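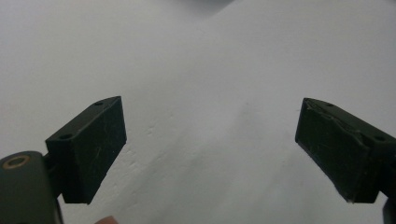 Dedos de la pinza de mano, con arañazos y el borde de uno de ellos levantado.

Buscar en el sitio Escriba y pulse Intro

Tiempo de lectura: 4 minutos

Última actualización: 14 de mayo de 2018

La responsable de ensayos de Zudport lleva desde enero comparando dos pinzas de mano, la Skollo y la Gunn, y todavía no ha decidido cuál recomendará al taller. Nos recibe con el cuaderno de resultados abierto y empieza por lo que le ha dado más trabajo, los dedos.

«El motor lo mira todo el mundo en la hoja de datos», dice. «Luego te pones a coger cosas y lo que manda es el último centímetro. Si el recubrimiento se despega, el agarre cambia y los datos de un día no se comparan con los del anterior.»

La prueba consta de 12 objetos domésticos de formas distintas, y cada operador los coge y los deja con una pinza y después con la otra. El fallo se anota en el momento, con una palabra. De los fallos registrados con la Skollo, el 63 % se produjo al cerrar los dedos y el 37 % restante al soltar. Con la Gunn aún no quiere dar cifras, porque una de las series se hizo con un apriete mal ajustado y hay que repetirla.
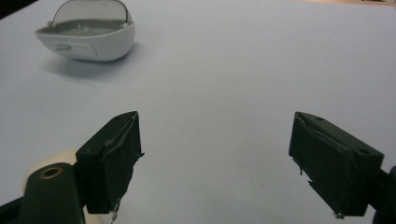
Itxaro Belmonte Arrúe

Los recipientes con tapa abatible merecen, según ella, un capítulo aparte. Uno pequeño, redondeado y con un botón ovalado en el frente obliga a tocar en un punto concreto, y con dedos anchos eso cuesta. «Con la mano no piensas en el botón. Con la pinza tienes que decidir si entras con una punta o con las dos, y desde qué lado. Hemos visto a operadores con mucha práctica dar tres rodeos para abrir una tapa.»

Le preguntamos si unos dedos más finos lo resolverían. Responde que en parte. Los finos entran mejor en los huecos, pero resbalan en las superficies curvas y se doblan antes. En Zudport probaron un juego estrecho en la Skollo durante dos semanas y volvieron al ancho. También cambiaron la cinta de contacto por otra más blanda, que agarraba bien y dejaba hilos en los bordes. Ahora revisan los dedos al empezar cada turno y apuntan el cambio de cinta junto a los resultados – antes no se hacía y se perdió una tarde buscando una diferencia que era de la cinta.

La cámara de la pinza es el segundo asunto de la comparación. La Gunn la lleva más alta y ve mejor el entorno; la Skollo la tiene más cerca de los dedos y ve mejor el contacto. «Para saber si has cogido algo prefiero la Skollo. Para saber dónde estás en la mesa, la otra.» El programa que sincroniza las grabaciones, Clerora, admite las dos sin cambios, aunque con la Gunn tarda más en arrancar.

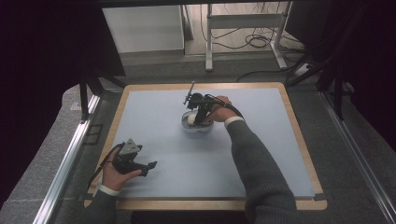

El trabajo con dos manos es lo que más separa a los operadores nuevos de los que ya tienen horas. Al principio casi todos mueven las dos pinzas a la vez y se estorban. La indicación que se les da es sencilla: una mano baja al cuenco de plástico transparente y cierra sobre la pieza blanca y redonda, mientras la otra espera abierta cerca de la esquina del tablero. El cable también cuenta. Si pasa por encima de la muñeca, tira un poco al girar, y ese tirón se nota en las piezas pequeñas. «Yo pediría a los dos fabricantes una salida de cable hacia atrás», dice. «Se lo he escrito a ambos.»

Sobre el precio prefiere no hablar hasta tener las ofertas por escrito. La serie repetida de la Gunn se hará con los mismos objetos y los mismos operadores, y con el apriete comprobado antes de cada tanda. Después quiere montar los dedos de una pinza en la otra, si los taladros coinciden, para separar el efecto del dedo del efecto del motor. Las plantillas de los taladros ya están pedidas.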